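Trallton opens registry to same-sex couples

October 7, 2019

The city of Trallton began accepting partnership registrations from same-sex couples this morning, four months after the city council approved the measure in June. Twelve couples had signed up by the time the registry office closed for lunch.

The certificates do not carry the legal weight of marriage, which remains a matter for the national parliament. They do allow partners to visit each other in city hospitals, apply jointly for public housing and be listed as next of kin in municipal records.

Elisa Mancuso, who campaigned for the registry with the rights group Bulurico, was among the first to register. She and her partner have lived in the Lykkegaard district for 12 years.

"We had a folder full of papers to prove we were a household," Mancuso said. "Now we have one page, and the hospital has to accept it."

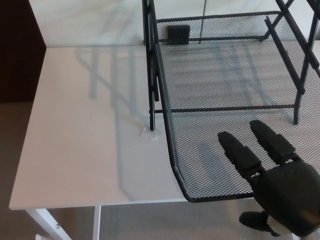
The council passed the measure after receiving a petition with 1,555 signatures. Two members voted against it, saying the city should wait for a national law.

Bulurico said 117 couples had asked for help with the application forms over the summer. Applicants must both be adults, and at least one must live in the city. The neighboring town of Flokorska is considering a similar registry — a vote there has not been scheduled.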